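Stop giving me the average

Quick one, written on a train, so forgive the state of it.

I've been reading the Munasinghe write-up again, the insertion one, and I'm cross in the same place I was cross in March. One number in the abstract. Success rate, averaged over every part and every starting position. And then everyone repeats the number. Murali Acharya put it on a slide. Hakim Wibisono quoted it back at me over lunch as if it settled something. It settles nothing. It's a mean of things that shouldn't be in the same column.

My complaint, then. Most results on placing small parts with two-handed robots are reported per task. Task done, task not done. Fine if the task is one thing. But putting a set of parts where they belong on a board is a pile of little problems, and they aren't alike. Getting hold of a fat cylinder that stands up by itself is easy. Getting hold of a thin peg is a different trade altogether. A part that's fallen on its side is a third problem, and most policies I've watched have never been shown one during training, so they do the thing where the hand goes down to where the part ought to be and closes on air. Then does it again. And again.

Average all that and you get a middling figure which describes no part on the board. I mean it. Take one shape that nearly always goes and one that nearly never goes, and the mean is a place where neither of them lives.

Samuele Santoro's answer to this, when I moaned at him, was more trials. Run 1,000 and the noise goes away. Well yes, the noise goes away. The mixing doesn't. You've got a very precise version of a number I didn't want. I'd sooner have 40 trials with every part logged on its own line, and the start pose, and which hand, and how it failed. Dropped, missed, knocked over a neighbour, never tried. Four columns! A spreadsheet could do it.

And the neighbours matter more than people let on. In the Braltgate runs we had a policy that looked decent until Morena Carbone went back through 900 attempts and marked each one by what else had been moved. A good chunk of the "successes" had shoved something else out of the way to get there. Part in, tick, next. Meanwhile the part it had shoved was now lying down and got counted later as a seperate failure, with no link between the two. So the tick was too kind and the cross was too harsh and they cancelled out lovely in the average. Morena found that by hand. Took her ages. It should of been in the log from day one.

Two hands makes it worse, in a good way. What is the other hand doing while the first one works? Waiting, mostly, if we're being blunt. Is waiting a choice the policy made, or has it stalled? The score can't tell you. A per-hand log can, or at least it gets you close enough to argue about it.

It's this sort of work I have in mind, small parts on a marked sheet, a hand each side:
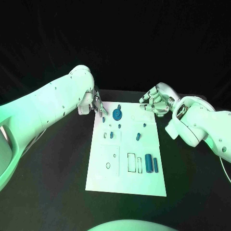
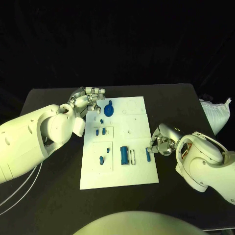
I'd want a line per part for every run of that. Not a paragraph, a line. Renzo Farina says it's too much bookkeeping for a small lab, and he's got a small lab so I listen, but his team already keeps video of the lot and then throws away everything the video knows except pass or fail. The bookkeeping's been paid for. Someone just has to write it down.

The objection I take more seriously is from the Kellar side. Their view is that fine-grained scoring makes people tune to the score, so you get policies that are brilliant at the five parts in the benchmark and useless with a sixth. Could be. I've seen it happen with coarser scores too though, so I'm not convinced the detail is to blame. Swap the parts every so often. Keep a few back. Prirnell does this and it's a nuisance and the results are better for it, or at any rate I believe them more.

Reviewers could fix most of this in one season, by the way. Ask for the per-part table. Send it back if there isn't one. I've started doing that and two sets of authors had the table all along, sitting in a folder, and hadn't thought anyone would want it.

Changing at the next stop. Will put up my log template when I'm home, it's ugly but it works, columns in the order you'd fill them in with one hand on the stop button.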